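Notebook: Textile Conservation Workshop, Samthorpe
July
Entry opened 9:30 a.m. Written up by M. Rathore.

Subject: wet cleaning trial, Jiditz sampler group, second batch.

The batch comprises cotton samplers on plain-weave ground, worked in red and dark blue thread. All were surface-cleaned in June under low suction. Foxing remains along the lower hems and one sampler has a tide line across the alphabet band. Colourfastness was tested on each thread colour at the reverse, using deionised water and then the buffered detergent solution. The blue was stable in both. The red gave a faint transfer to blotter in detergent after 14 minutes and none in plain water. Detergent is therefore excluded for any sampler containing red.

Bath procedure as agreed with S. Sisodia: deionised water at 30 degrees, shallow tray, sampler supported on polyester screen. Two baths, each of 14 minutes, with the water drawn off from the corner and not poured. Blotter is to be changed at the first sign of colour. Conductivity of the first bath on removal was 192 microsiemens per centimetre, higher than in the first batch. The cause is probably residual starch size, although the iodine spot test was ambiguous and should be repeated on a loose thread.

Tray and screen have been rinsed and returned to the lower shelf. The Sachdeva blotter is nearly finished and a further order has been requested through Gorport.
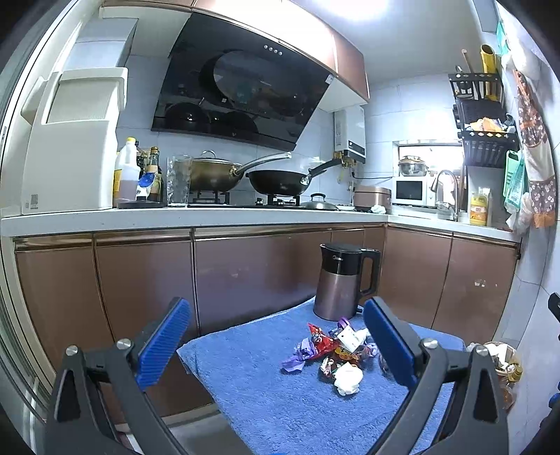 Kettle on the towel-covered table.
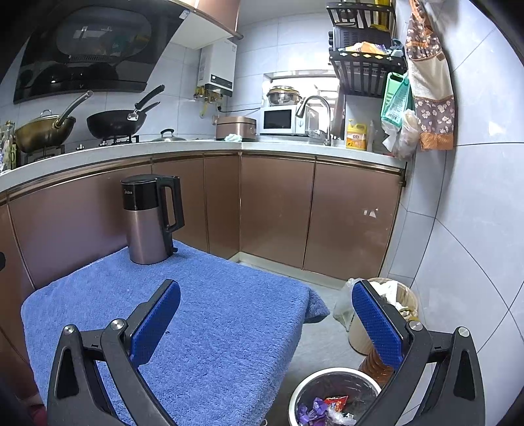
Tanveer Swati, on reading the above, has asked that the tide line be treated separately before any further immersion. In his view full immersion may shift the line toward the alphabet band without reducing it, and he would prefer local work on the suction table with damp blotter from the reverse. He also notes that the June record gives no pH reading for the ground fabric, and that one should be taken before the next bath.

Both points accepted. The tide-line sampler is withdrawn from the batch and placed between acid-free tissue in drawer 2. H. Rawat to take surface pH at three points on each remaining sampler. Drying is to continue face up on glass, pinned at the selvedge only, with the colour of the pins recorded on the treatment sheet.

Outstanding: repeat iodine test; relabel the June photographs, which still carry the old accession prefix.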